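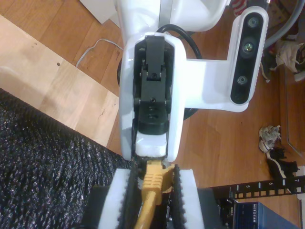 Yellow patch cable, black patch panel and the blue Netgear, still on the parquet.

Small network corner in the flat, where to put everything?

pritchard_road
Good evening to all. I am moving my network things out of the bedroom and I would like to do it properly this time. I have a patch panel, a Netgear, a few patch cables and a shelf board with holes which I can cut. At the moment all of it is on the floor. The corner is 35 cm wide, between the door and the radiator. Do I screw the panel to the wall, or can everything lie on one shelf? And is yellow for the main line a good idea? I have only one yellow cable.

Wavatix
Wall, always. A panel that is not fixed will move each time you pull a plug, and after some months one of the wires at the back is broken. Ask me how I know.

dustov
I don't agree with Wavatix. In a rented flat I would not drill for this. My panel has been lying on a shelf for 4 years with two cable ties through the ends and it does not move at all. Leave some space behind it for your fingers.

Wavatix
Cable ties, yes, then it is fixed. We say the same thing.

dustov
We do not, you said wall :)

Drastov
Please do not put it close to the radiator. The switch gets warm already without help. Also get it off the parquet soon. I had a metal case standing on mine for one winter and the scratches are still there.

About the colour: yellow is fine. I use it for the line from the router and grey for all the rest. More important is a small label on both ends.

pritchard_road
Thank you. The flat is rented, so I think I go with the shelf and the ties. The numbers on the panel are printed well, I can see 5, 6 and 7 even without my glasses, so must I really have labels also?

Drastov
The number tells you the port. It does not tell you which room. Write "kitchen" on it and you will be happy in March when something stops working.

Wavatix
And buy short cables, 500 mm is enough for a corner like this. Long ones make a nest.

pritchard_road
I have 3 short ones in the drawer. I will cut the board tomorrow morning and write again when the ties are on.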